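Marisol Usuga has the first hour of robot club to herself, before the others come up from the canteen at four. She uses it to restart the computer and to read what the last group wrote in the notebook.

“Half of it is complaints about cables,” she says.

She and Do-yoon Won run Porketti, the student sorting project that began in September. The task is to have two arms share out plug-shaped blocks by colour between a tray and a bowl. Won, who writes most of the code, says they picked plugs over plain cubes on purpose.

“A cube is the same whichever way you grab it. A plug has pins, so you have to care how it's lying.”

The pair have logged 248 runs so far. Usuga keeps the list and Won goes through it at home. 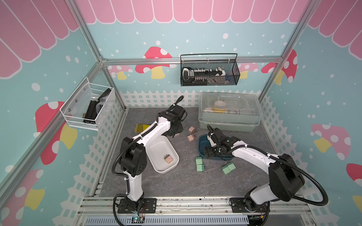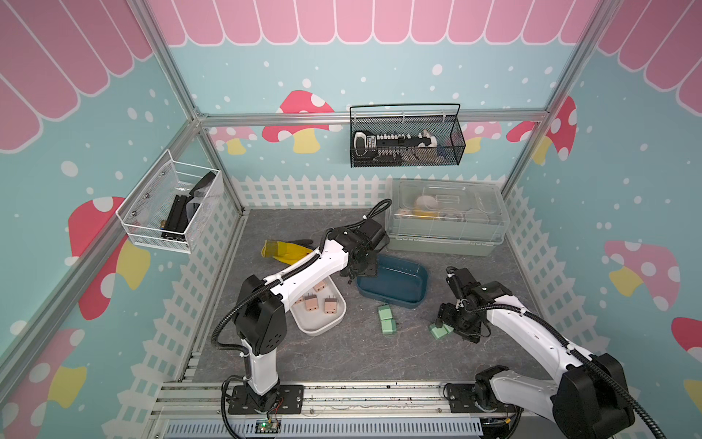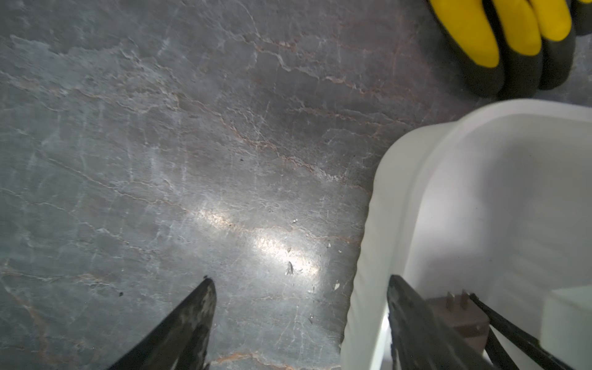
Helitz Robotics Club, Student Projects: Porketti

Won says the hardest part has been getting the arms to take turns. In the first version each arm had its own program and neither knew what the other was doing. “They'd both go for the middle,” he says. The present version, called Mornier after a street near his school, gives one arm the right of way until it has let go.

Usuga was against the change at first, as it made every run slower. She timed 22 runs with it and changed her mind. “Slower, yes, but I wasn't stopping it all the time.”

Asked about the mushrooms on the walls, she says she likes them and would keep them.

The club has four members on the project and would take two more. No programming is needed to join, Won says, but new people should expect to spend their first weeks putting blocks back and writing things down.

The next job is the wrist camera view, which Usuga wants to use for checking the pins before a grip.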